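3.2 Company records

The Istum works opened its first pump shop with two furnaces, and the order books count 721 engines before the sale to Muton – the later books are lost. We compared them with the letters kept at Marulanda. 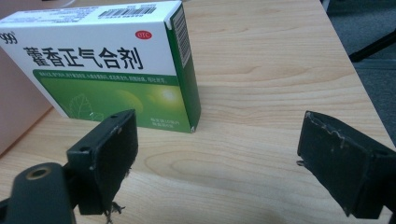
Figure 2. Carton of 藿香正气合剂 with OTC emblem.

L. Zondico

In 13 letters the engine numbers do not agree with the order books. We think that the clerks at Muton gave new numbers to repaired engines, so these letters are left out of Table 2.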